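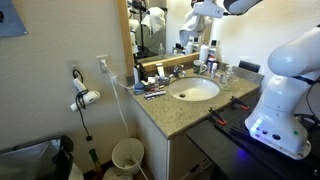
Aurelio Herrero
Member, Harbridge district league (second division), team secretary

Red card after the final whistle, does the ban start with the cup match?

Hello everybody. I keep the papers for a small football team and I have a doubt about a suspension. On Thursday our left back was shown a red card after the final whistle, when the players were already walking to the changing rooms. The referee wrote in his report "violent conduct" for a kick to an opponent. Our player admits the contact but says he was only trying to get past.

Our next match is in the Giline Cup, and the one after that is in the league. I have read rule 30 of the league book three times and it says only "the following matches of the club". Does the cup match count as one of these? And can a referee show a card when the match is already finished? I would not like to lose points for fielding a player who was banned.

joltstead_ref

Second part first. Yes, he can. The referee keeps his authority until he has left the field of play, so a card after the whistle is as good as one in the first minute. If the players were still on the grass, you will not win anything by arguing this.

For the first part, look at who runs the cup. In our area the league and the cup have the same organizer and a ban for violent conduct covers both. With a different organizer it can be otherwise. Write to the discipline secretary before the match and ask for the answer in writing. A phone call is worth nothing if the other team complains later.

Acharya403

just leave him out of both, problem solved

marginal_877

I would be careful with the advice of leaving him out of both. We did this two seasons ago — the cup match did not count, so he missed it for nothing and still had his full ban to serve in the league. Wait for the letter. It should say the number of matches and the competitions. Ours came after the weekend, and there was a form on the back for asking a hearing. The form must go back signed by the player, not only by the club.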